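Complaints desk notebook, March, 9:40

Nudine overdraft fees. Hussam finished pulling the small business accounts this morning: 531 in the sample, 300 of them charged after the customer had already asked for a limit review. The letter template still says "up to 2 working days" for a reply. Samira wants that line out until the bank confirms it.
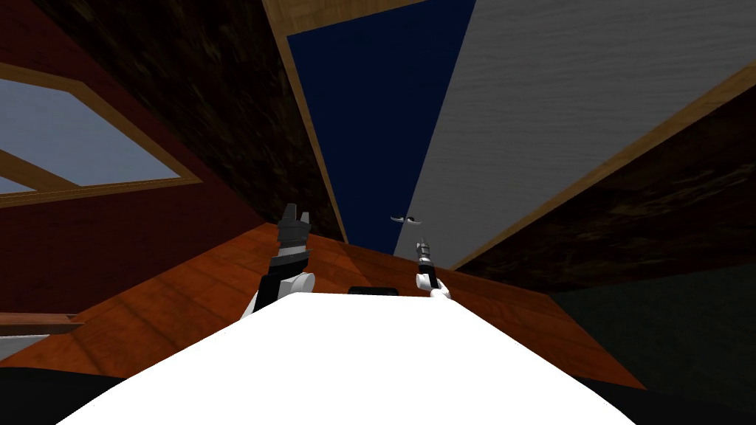

Two grippers, white surface in front, red wall at left.

Ran the refund calculator twice on the same file. The totals match except for 19 accounts where the fee was reversed and then charged again under a new code. Ziad thinks the second code belongs to the old Wanora loans. Need the code list from them before I touch those rows.

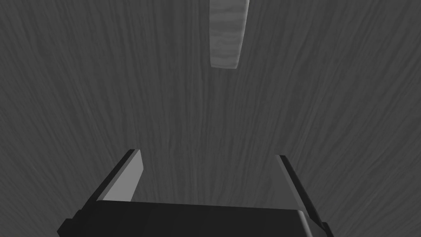

Kenneth called at 11:15. He wants interest worked out from the date of each fee, not from the date of complaint. Changed the formula in column H and kept the old one in a separate tab. 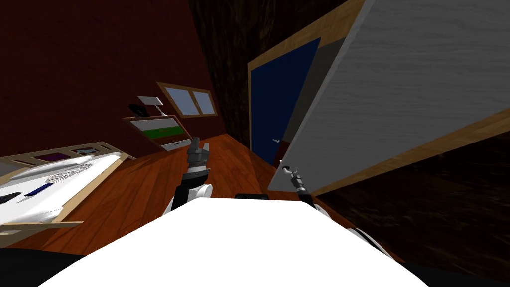
Still open: wording for customers who closed their account, and whether Hakim branch records count as complaints if they were only taken by phone. Emanuel to ask.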